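Basketball Rules and Stats > Scorekeeping

How do you credit a rebound when the ball is tipped out to a teammate?

Posted by Szu-yu Tseng, 2021-05-27

Hello everyone. I keep the score book for the Holtthorpe women's team in a small city league. I started this season after the previous scorekeeper moved away, and I learned mostly by reading and by asking the referees after the game. There is one matter where I receive a different answer from every person.

Our center is tall but she does not like to catch the ball in a crowd. When a shot is missed, she often taps the ball with one hand toward our guard, who stands near the free throw line. The guard catches it and starts the attack. In my book I gave the rebound to the guard, because she is the one who had the ball in her hands. After our game against Wimescombe, the center's father looked at the sheet and told me that I had taken many rebounds from his daughter. He was polite, but he was not happy.

So I would like to know who should get the rebound. Is it the player who touches first, or the player who catches? Also, what do I write when the ball hits many hands and then goes out of bounds? Until now I left this empty, and at the end my rebounds do not match the missed shots. In the Wimescombe game we won by 3 points and both coaches wanted to see the full numbers, so it was a little embarrassing.

I write by hand in a paper book and later I copy everything into a spreadsheet at home. 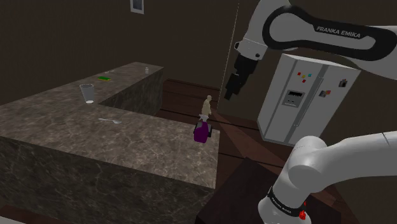 The spreadsheet has one row for each player and one row for the team, but the team row was already there when I received the file and I never understood what it is for. Maybe this is connected with my second problem. If somebody can explain this also, I will be thankful. Please use simple words if possible, English is my second language and the rule book is quite heavy for me.

Jirayu Bunnag
Member, 215 posts

Whoever catches it gets it. That is how we always did it in my league. The father should sit down and enjoy the game.

Mayuree Jitpraphai
Member, 81 posts

I kept statistics for a school team in Trultport for several seasons, and I would not agree completely with the reply before me. The usual way is to look at control, and a tap can also be control.

If your center taps the ball on purpose to a teammate, and the ball goes there, then the center gets the rebound. She decided where the ball should go. It is almost like a pass. The guard who catches it gets nothing in the rebound column for this play.

If your center only touches the ball while many players are jumping, and it falls somewhere by luck, then the rebound goes to the player who finally takes it. This can be your guard or also a player of the other team.

A tap toward the basket is a different case. If a player on offense tips a missed shot back at the rim and is really trying to score, you write an offensive rebound for her and also a field goal attempt. If the tip goes in, it is a made basket. If it does not go in, there is a new missed shot, and somebody must get the rebound of this one too. I forgot this many times in my first season and my totals were always short.

Now the team row. When a missed shot goes out of bounds before any player has control, you write a team rebound for the team that will receive the ball. If the offense receives it, it is an offensive team rebound. If the defense receives it, it is a defensive team rebound. No player gets it. I think these are the ones missing from your sheet.

Be careful with free throws. If a player has two shots and misses the first one, the ball is dead, so there is no rebound that counts for anybody. Some programs ask you to enter a "dead ball rebound" to make the totals equal, but on paper you can simply skip it. Only the last free throw can give a real rebound.

And if the period ends while the ball is still in the air, and nobody has taken it after the miss, there is also no player rebound. Different leagues have different customs for writing this in the team row, so please ask the person who collects your sheets.

To check your work after the game, count the missed field goals of both teams and add the missed last free throws. This number should be the same as all rebounds together, player and team, except for the cases where the ball was dead. When mine did not match, I usually found the mistake in a blocked shot. A blocked shot is still a missed shot and it also needs a rebound, even when the block goes straight out of bounds.

For the center, I would not change the old games unless there is video. You cannot remember which taps were on purpose. Explain to the father how you will do it from now on, and show him the page in the rule book.

Tassanee Rojanasak
Member, 200 posts

I agree with Mayuree. I only want to add something about the paper, as I also write by hand.

For each missed shot I write a small letter next to the number of the rebounder, O for offense or D for defense. For the team I write T first, so TO or TD. When the play is a tap and I am not sure, I put a small dot beside the number and decide at the next whistle. Do not wait until half time. I tried this in a tournament at Thammasiri and by half time I had a page full of dots and no idea what they meant.

It is also good to sit beside the scorekeeper of the other team and agree about taps before the game starts. Two honest people can see the same tap differently. If you use the same rule for both teams, the coaches will usually accept it.

Szu-yu Tseng

Thank you Mayuree and Tassanee, this is very clear. I looked again at my Wimescombe sheet and I had no rebound at all after the blocked shots, for both teams. I will use the letters from our next game. I will leave the old taps as they are and talk to the father on Sunday.

Boonsong Chuensuk
Moderator

Moved from General Chat to Scorekeeping. There is an older thread in this section about tips at the buzzer, please continue there if your case is about the clock.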